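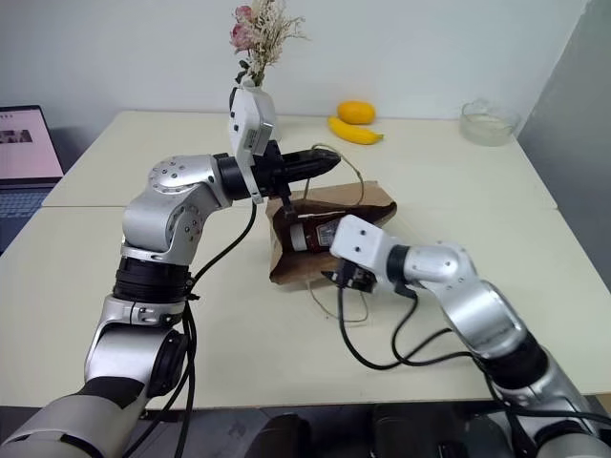 Chathurika Howlader

Jan 23, 2021

Kidar brown paper bags, plain, twisted handles, box of 400

I pack orders for a small dry goods shop and we get through a lot of paper bags. We had used the Siriwardena ones since we opened, but they went up in price last year, so I bought a box of the Kidar bags in May and a second one in the autumn. I've now had enough of them through my hands to say what they're like.

They come flat, in bundles held with a paper band. The band is tight and the outside bag in each bundle usually has a crease where it was gripped. It doesn't affect anything, but I keep those for our own use and don't send them to customers.

Opening them is easy. Put a hand inside, push down to the corners and the bottom folds out square. The Siriwardena bags had a habit of sticking along the bottom seam and you had to pick at it with a nail. I've had that happen with the Kidar ones only when the box had been left in the cold store.

Once open, they stay open on the table well enough for me to use both hands for filling. An empty one will fall over if you knock it. I put the heaviest item in first and after that it behaves.

For strength, I'd call them fair. A 900 g bag of rice with a few smaller packets on top is fine. Two bags of rice and a jar is too much if the customer is going to carry it any distance, and I double up for that. The side seams have held every time. When one has failed, it was at the bottom, and it was carrying something damp. Don't use them for anything out of the fridge without a liner.

The paper takes a stamp well and ink dries quickly. Biro is fine too. Sticky labels hold on the front but pull the surface off if you try to move them, so get it straight the first time.

My main complaint is the top edge. It's cut with a zigzag and on some bags the cut is ragged, with little bits of paper that end up on the table. I wipe down more often than I used to. The fold line for the top is also faint, so you have to judge it by eye.

I order through Wuter and delivery took 8 days both times. The second box had a crushed corner but the bags inside were all right. I'll be buying them again, though I'd like a larger version with the same handles.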